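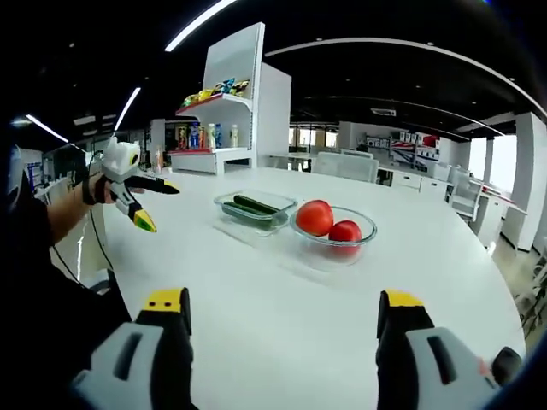
Trudy Pirihi
Kitchen notes, Sorkside

Sort the salad veg before you cut it

Quick one today, got a bus to catch. A few of you asked how I set up for a cucumber and tomato salad when there's a crowd coming. Short version: one kind of veg per dish, everything out on the table, knife comes last.

What you need

2 cucumbers
2 tomatoes, ripe but still firm
A rectangular glass dish, long enough for the cucumbers to lie flat
A round glass bowl
Salt, oil, vinegar, whatever herbs are hanging around
A clear table. Really clear. Move the mail.

Step 1. Wipe the table

Damp cloth, then a dry one. White tables show every drip and round edges let water run straight off onto your socks.

Step 2. Wash

Cold water, rub with your hands. Tomatoes first, they're quick. Cucumbers need a proper going over, especially if the skin has that slippery coating. Dry everything on a towel. Wet veg slides around and waters down the dressing.

Step 3. One kind per dish

Cucumbers in the rectangular one, lengthwise, side by side. Tomatoes in the round bowl. If one is bigger than the other, bigger one goes in first and the small one can lean on the rim. Fine like that as long as you're not carrying it anywhere.

Clear glass is good for this. You see what you've got from across the room, and any grit left in the bottom shows up too. Plastic tubs work, I just never remember what's in them.

Step 4. Put the dishes next to each other

Middle of the table, not the edge. Leave a hand's width on either side so you can reach in without knocking teh other one. Board goes in front. Scrap bowl on whichever side your knife hand isn't.

Step 5. Cut, and put it back where it came from

Cucumbers first. Trim the ends, halve them the long way, scoop the seeds if they're watery, slice. Back in the rectangular dish. Pinch of salt, leave it 10 minutes, pour off the liquid.

Then tomatoes. Core out, wedges, back in the round bowl. No salt yet – they go soft fast.

Step 6. Mix at the last minute

Everything into the round bowl if it fits, something bigger if it doesnt. Oil, vinegar, herbs, pepper. Taste before adding more salt, the cucumbers already have some.

Making it ahead

Keep both dishes covered in the fridge, separate, up to a day. Take them out a bit before you eat. Fridge-cold tomato tastes of nothing.

Heather Munro in Dirnlow wrote in to say she adds 200 grams of feta and skips the salting altogether. Tried it, very good, bit wetter.

Next time: onions, and how to stop crying over them.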